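Trerari Table and Kitchen Picker

Product code: TR 209
Sold by: Fakwood, Greststead showroom and by post
Page last revised: October 11, 2020

What it is

The Trerari is a bench-mounted arm with a two-jaw hand, sold for sorting and putting away small items on a table or worktop. It comes with the hand fitted, a clamp for the table edge, a stop button on a long lead, and a tablet with the software already loaded. Customers ask us most often whether it can do household chores yet. The short answer is that it can do a few of them, slowly, if you set the table up for it. The rest of this page goes into which ones.

What it does well

Picking up single items that are firm and dry, and putting them in a bowl or tray. Oranges, onions, potatoes, tins and mugs without handles are all within its range. In our own test it moved 70 pieces of fruit from a table to a bowl and dropped 2. Both of those rolled before the jaws had closed.

The same hand is used on the shop floor at Bunting, where it loads small castings into a tray. That is an easier job than a kitchen table. The castings are all one shape and they arrive in the same place each time.

What it does less well

Anything in cling film. The film shines under a window and the software takes the bright patch for an edge, so the hand closes to one side. Loose film can also stick to the pads and come away with the jaw. Dried fruit is another weak point, as it is small, dark and flat, and the arm often leaves it until last or leaves it altogether. 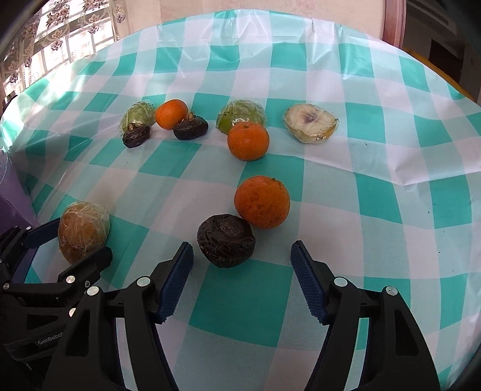 Patterned cloths slow it down too. A plain cloth is best, or none at all. If you want to keep a checked one on the table, run the cloth setup from the tablet first and pull out the creases by hand. A fold high enough to hide a small item will hide it from the arm as well.

What it does not do

It does not peel, cut, wash or unwrap. It will not fold laundry or load a dishwasher, and we would ask you not to try it with knives or thin glass. It cannot tell whether fruit has gone off. It will not open a cupboard, though it can put things on an open shelf within reach.

Vlasta Charvát, who looks after our demonstrations, clears a mixed table by hand in less time than the arm takes to finish its first look round. We say so to every customer. The people who have been pleased with it mostly find lifting or gripping painful and are content to let it work while they do something else.

Setting up

Clamp the base to a solid table. Round tables are fine if the rim is square enough for the clamp — bring a sketch or a photo to the showroom and we will check. Stand the bowl or tray on the mat supplied. Draw a thin curtain if there is strong sun across the table. Leave a finger's width between items for the first few runs, then try them closer together.

Care

Wipe the pads with a damp cloth after handling food. Do not use oil on them. Check the jaw screws each month and nip them up if needed — no more than hand tight. Spare pads are sold in pairs.

Delivery and returns

Delivery takes 7 working days. Returns are accepted in the original carton with the clamp and stop button included. Software updates are free for as long as we stock the model. To book a demonstration, ring the Greststead showroom, and bring some of your own things to try if you can.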